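How to Clean Up a Coffee Spill on a White Table

I love a white table. It makes a small room feel twice as big, it looks great with any chair you drag up to it, and it shows every single drop of coffee you have ever let get away from you. Mine has been through a lot, and I've gotten pretty quick at this!

What you need

A soft cloth (microfiber is my favorite, but an old cotton T-shirt works)
A second cloth, dry
Warm water with a squirt of dish soap
Baking soda, only if the spill has had time to dry

Step 1. Get the cup out of the way

Pick up the cup before you touch the puddle. A paper cup that has tipped once will happily tip again, and there's nearly always a mouthful left in the bottom. Move phones and papers too, and check how close the liquid is to the edge. If it's heading for the floor, lay the cloth along that side first.

Step 2. Blot

Fold your cloth into a thick pad and set it right on top of the spill. Press down and let it drink! Lift, turn to a clean side, press again. Wiping at this stage just pushes coffee outward and gives you a much bigger circle to deal with.

Step 3. Wipe from the outside in

Once the puddle is down to a thin film, dampen a clean part of the cloth in the soapy water and start at the outer edge of the spill, working toward the middle. Rinse the cloth when it starts looking brown. If your table sits against a wall, run the cloth along the back edge as well — coffee loves that little gap.

Step 4. Rinse and dry

Go over the whole area with plain water, then with the dry cloth. Don't skip the drying, especially on a matte top. Soap left behind turns into gray streaks that only show up when the light comes in sideways, and then you'll be wiping the table all over again.

If the stain has already set

Mix baking soda with a little water until it's like toothpaste, dab it on, and leave it for 4 minutes. Wipe gently and rinse well. Try it on a hidden corner first if your table is painted or has a shiny finish.

A word about cloth color

My friend Sharada Salian swears by white cloths so she can see what's coming up. I like dark or bright ones, which don't look ruined after one latte. Just wash a new colored cloth before its first job, as some of them bleed dye when wet.

Rinse everything out in cold water when you're done and hang it up to dry. 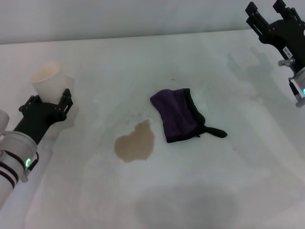 Brown spill on a white tabletop, with a purple cloth and a paper cup held upright.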